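Teaching the drinks counter task by remote control

Last updated January 25, 2023 by Wahyudi Lumenta

These notes cover how we record demonstrations for the drinks counter on the two-handed robot. They assume you have done the basic headset training and can move both arms without looking at your own hands. If you haven't, ask Tae-yang Byun for a slot on the Wibisono rig first.

Before you start

Load the Brandow session profile. It sets the arm speed to 40 per cent and turns on finger recording. Check that both hands open and close fully, then park them over the near side of the counter. Leave the trays where they are. If a tray has been moved, line it up with its neighbour before you record anything.

Step 1. Bring the left hand in

Start each take with the right hand resting on the counter. Reach in with the left from the near side, fingers half open. Go slowly over the last stretch – the chrome reflects a lot and it is easy to misjudge the depth in the headset.

Curl the upper fingers over first and bring the thumb across the front last. Hold still for a moment once the grip is made, so the end of the reach is easy to find when you trim.

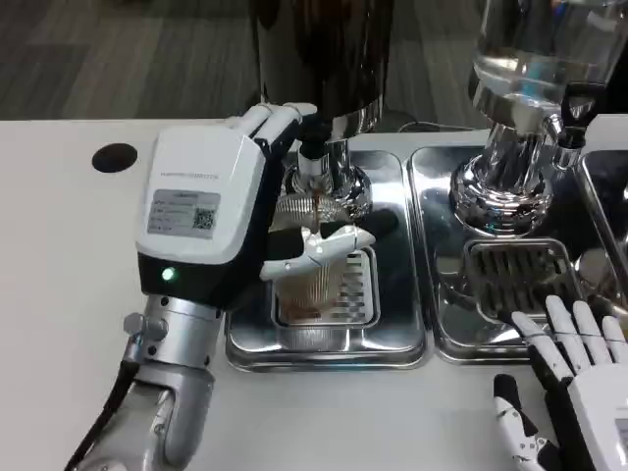
Left hand closed round the portafilter, thumb across the front.

If the fingers slip, don't correct the grip in mid-air. Open the hand, back off and reach again. A second clean reach is worth keeping, but a long fumble has to be cut out by hand in Tresance and takes more time than a new take.

Step 2. Change hands

Open the left hand and move it back to the lower left of your view. Keep it there, open, until the take ends. Drifting is the most common fault we see in new operators. In the July batch we threw out 16 takes for it.

Step 3. Hold the cup with the right hand

Come in from the right and keep the forearm low. The fingers go round the lower front of the glass, with the thumb and palm on the right side. Keep the cup standing on the grate and grip only as hard as you need to steady it. The cup is clear, so use the rim and the dark drink inside to judge where the glass is.

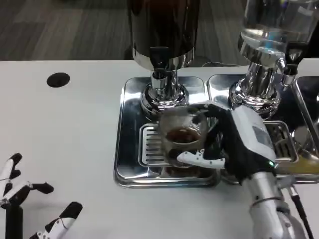
Step 4. Finish and label the take

Let go of the cup, lift the right hand clear and stop the recording. In Binulum, mark the start and end of each grip and choose one result: good, usable or discard. Add a note if you had to reach twice.

Record in sets of 8, then take a break. Tired operators make jerky wrist movements and the robot will copy them. The current set stands at 341 good takes, and we would like more with slow left-hand approaches.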